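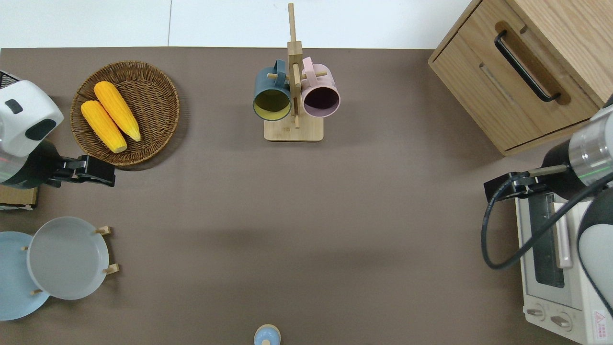
A woven basket and other kitchen items along the edges of a brown tabletop.

Kátia Araújo wants me to know that the color is natural. Not her own, which she says has come out of a tube since she was 18, but the color she put on Lovisa Skjelbred in October, four days before the premiere of Gratanby, which set off a week of headlines about the actress having "gone back to her roots."

"It's natural-looking," she says, when I ask how a shade that took two sittings can be natural. "People hear one word and write down another. I can't be responsible for that."

I remind her that the press release said natural. It said it twice.

"I didn't write the press release."

That turns out to be the answer to a good many of my questions. Araújo has been coloring hair for people who get photographed for most of her working life, and she is very good at it, as far as someone who pays $40 at the mall can tell. Skjelbred's hair did look wonderful on that carpet. It had gone from near black to a kind of dark honey, and it moved when she turned her head, and every entertainment site I read used the same three shots of it. What I wanted to find out was how much of that week was hair and how much was business. Araújo agreed to an hour. She gave me closer to two, and a lot of coffee.

She's quick and funny and doesn't sit still. She pulls at my hair within a minute of meeting me, without asking, and tells me my ends are tired. When I say they've always been like that, she says, "Then they've always been tired."

I ask her to start with the phone call. Who decided that Skjelbred should go lighter?

"Lovisa decided."

On her own?

"She has a team. Everyone has a team. But she sat in the chair and she said yes, and I don't touch anybody who hasn't said yes to me in person. I've sent people home. I sent home a singer once, with the whole entourage, and I still paid my assistant for the day."

The team, in this case, included Kristiansen, the publicity agency that handled the Gratanby tour. It also included someone from Felero, the hair care company that announced Skjelbred as its new face nine days after the premiere. I have the dates in front of me and I read them out. Araújo looks at the ceiling.

"So you think it was an ad," she says.

I say that I think it may have been an ad, yes.

"I think it was a haircut, and then somebody was clever about it. Those deals take months. They were talking to her in the spring, everyone knew that. Did it help that she looked incredible in October? Of course it helped. Would they have signed her with dark hair? I believe they would."

But they didn't sign her with dark hair. And the shade, which Araújo describes to me as something she mixed by eye, "a little of this, look at it in the window, a little more," was in drugstores before Thanksgiving in a Felero box with a number on it. I ask how a color mixed by eye gets into a box that fast.

There's a pause here, the only one of the afternoon.

"They have chemists," she says. "They can match a thing. I gave them my notes. I was paid for my notes, and I'll say that to anybody, I'm not ashamed of being paid."

Were the notes given to them before or after the premiere?

"You should have been a lawyer."

She doesn't answer, and I ask again later, and she doesn't answer then either. I also sent the question to Felero. A spokeswoman wrote back that the company was "thrilled to be part of Lovisa's color story." Kristiansen didn't reply.

None of this is a scandal, and I don't want to write it up as one. A grown woman changed her hair and some companies made money. It happens before most premieres, and readers are used to it by now. What bothers me is the story that gets told on top, about the actress who was exhausted by Hollywood and flew home and rediscovered herself in her mother's bathroom. I've read that story about Skjelbred in four magazines. In one of them the color is what she had as a girl. In another it's what the summer did to it. Araújo did the work in a rented suite with the curtains pinned back and a man from the agency on a chair by the door.

"The mother's bathroom is a little much," she concedes. "I don't know where that one came from. Her mother's lovely. She came to the second sitting and ate all the almonds."

And the childhood color?

"She showed me a picture. She was maybe five. In the picture she's blond, very blond, white almost, like a lot of little kids up there. So no, it isn't that color. I told her she couldn't have that color with those eyebrows, not unless she wanted to look like a candle."

We talk for a while about what the job is like when no one is releasing a movie. Most of it sounds dull, in a way I found reassuring. She keeps a card on every client. She hates working in trailers, where the water pressure is bad and the light is worse. She has 6 regulars who matter to her income and says she would drop two of them tomorrow if she could pay her rent without them. She won't say which two, although she does a small impression of one of them asking for "sun, but expensive," and I have a guess.

I ask about money, which she likes talking about more than I expected. A premiere color, with travel, can bring her more than a month at the salon. The studio usually pays. Sometimes a brand pays, and then there's a form to sign about what she can say was used.

So when a colorist tells a magazine which gloss she reached for, that may be the form talking?

"It may be the form," she says. "It's not always the form. Sometimes I like the gloss."

How would a reader know?

"She wouldn't." She shrugs. "She also doesn't know if the dress was borrowed or if the boyfriend is a boyfriend. She's having a nice time looking at pictures. I think you worry too much about her."

Maybe I do. But that reader is now being asked to pay for more than a box of dye. Since November Araújo has been the name and face of Trustari, a subscription service that promises to give ordinary customers "the premiere experience." You send in photos and a lock of hair, fill out a questionnaire, and receive a color plan, a kit and a video call. It costs $339 for the first season. I filled out the questionnaire before our meeting. It asked me what kind of light I feel most like myself in.

Araújo laughs at that, to her credit. "I didn't write that one," she says. "I wrote the ones about well water and medication. Those are the ones that matter. If you have well water and you don't tell me, you'll be green."

Does she look at the customers' hair herself?

"I trained the people who look."

How many of the plans has she personally seen?

"At the beginning, all of them. Now it's too many. We have 800 people signed up. I can't see 800 heads."

I point out that the site has her saying, in large type, that she'll be with you every step of the way. She asks to see it. I show her on my phone and she reads it with her glasses pushed up, and then scrolls down further than I had, and makes a noise.

"I'm going to call them about that," she says.

I believe she meant it. When I checked in December 2022, before this piece went up, the line was still on the page, though the type was smaller.

I ask whether a home kit can do what she did for Skjelbred, and here she surprises me, given who is paying her. No, she says. It can't. Dark hair that has been colored dark for years has to be lifted in stages by someone standing behind you, and anybody who tries to do it over a sink in one evening is going to cry. The kit can freshen a color, or take it a shade warmer, or cover gray. "That's most of what people need," she says. "They bring me the picture of Lovisa and what they need is a shade warmer and a trim."

Then why is the picture of Lovisa on the box?

"Because no one would buy a box with a trim on it."

It's the best line she gave me and I think she knew it, because she got up right after to refill the coffee. When she sat down again she talked for several minutes about Skjelbred, whom she plainly adores. She told me the actress had been nervous about the change, that she'd played dark, unhappy women for so long that she was afraid of not being cast as one again. She'd asked Araújo to keep the cut hair in an envelope. There was real feeling in the way she told it. I wrote it all down, and then on the train I found the envelope in an old interview, with a different colorist and a different actress.

I called Araújo about that. She said that plenty of people keep their hair, and that I could ask anybody in the business. I've asked two. One said yes, it's common. The other said she had never heard of it in her life.

Skjelbred herself declined to be interviewed through her representatives, who offered me instead a list of the products she loves. She's shooting again, and will be for most of the winter. Araújo let slip that she saw her three weeks ago, and that the honey is gone.

"Brown," she said, before I could ask. "For the part. Nice brown. And before you say it, no, there's no box."

Comments (5)

marlowe_t
I bought the Felero one. It came out orange on me. My sister used the same box and looks great so who knows.

Dee in Duluth
She's right about well water! Mine went a swampy color in high school and my mom had to drive me to the salon in a hat.

pennyfarthing
Seems mean to go after the hairdresser when it's the agency that made up the bathroom story. She answered more than most of them would.

J. Coombs
$339 and you still have to put it on yourself?

Dee in Duluth
@J. Coombs and rinse out your own tub after.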